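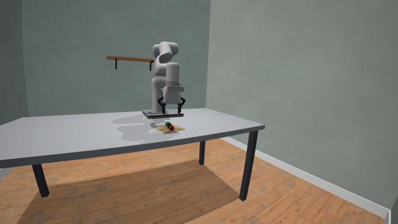
Gray table, wooden plank floor.

Konham Building – walk-through checklist, ground floor
Inspection date: Sat 5 September
Inspector: Su-chen Hsueh
Rooms: 107, corridor, storeroom, rear exit
Marks: OK / FIX / N/A

1. Exits and paths

1.1 Rear exit opens fully from inside without a key. OK
1.2 Path from Room 107 to the rear exit is clear. FIX
Comment: Folding chairs stacked against the corridor wall again. The path is still passable but narrower than it should be. Move them to the storeroom by Monday.
1.3 Exit sign lit, battery test done. OK
Comment: Held the test button for the full time. The lamp over the storeroom door is dimmer than it was in July.
1.4 Door closer on the corridor door shuts the door by itself. FIX
Comment: Stops short of the latch. Needs adjusting, maybe replacing. Same comment in July.

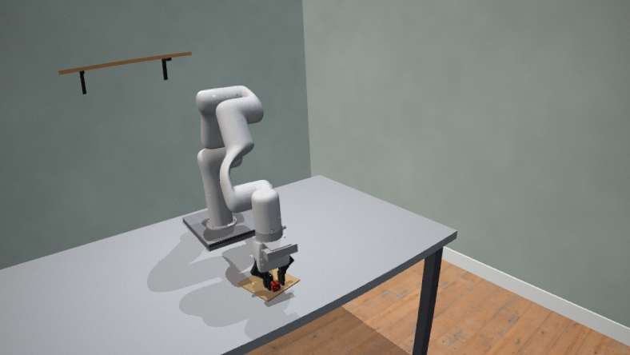

Akosua Quartey wrote back that the closer on 1.4 was adjusted after the July walk-through and held for two weeks, and she would like it marked for replacement this time. She also asked for the chairs to be kept off the corridor list, as the storeroom is over its limit already (see 3.2).

Inspector's note: Agreed on the closer, marked for replacement. The chairs stay on the list until they are moved somewhere.

2. Fire equipment

2.1 Extinguisher, tag 381, mounted and reachable. OK
2.2 Gauge in the green, pin and seal in place. OK
2.3 Service tag in date. FIX
Comment: The month is punched but the year isn't readable. Ask Bumel for a new tag. They have the service record.
2.4 Smoke alarms tested. OK 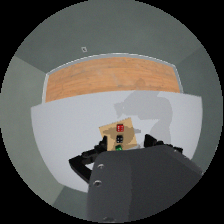 Board and dice on the tabletop.

3. Storage

3.1 Nothing stored against the electrical panel. OK
3.2 Shelf load within the posted 300 lb. FIX
Comment: Paper boxes on the top shelf, plus the Mohmand paint cans that were supposed to go in July. Take the cans out first. Heavy boxes go on the bottom shelf.
3.3 Ladder feet and locks in good shape. OK
3.4 Cleaning products closed and labeled. FIX
Comment: One spray bottle with no label. Emptied and thrown out during the walk-through.

4. Electrical

4.1 No extension cords used as permanent wiring. OK
4.2 Kitchenette kettle, 900 watts, cord and plug undamaged. OK
4.3 Cover plates in place on all outlets. FIX
Comment: Corridor plate cracked at the lower screw – taped for now, Deder to replace it with the door closer.

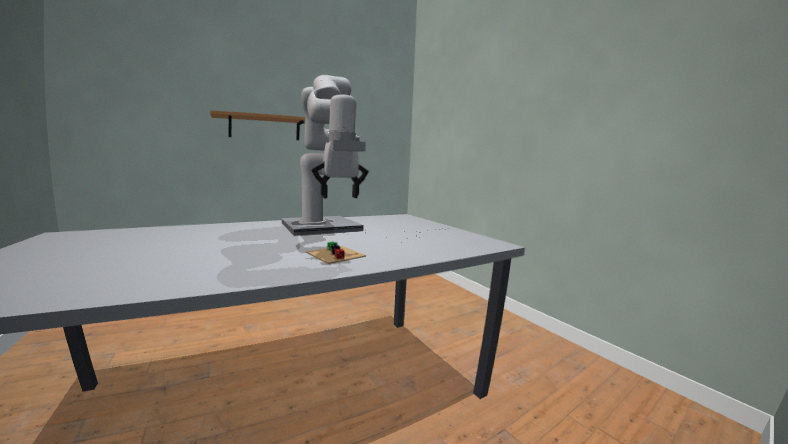

5. First aid

5.1 Kit in its marked place. OK
5.2 Contents match the list inside the lid. FIX
Comment: Short on gauze and small bandages. Eyewash is in date.
5.3 Emergency numbers posted by the phone. OK

Open items go to Akosua Quartey. Cross each one off on the corridor copy once it has been checked, with initials.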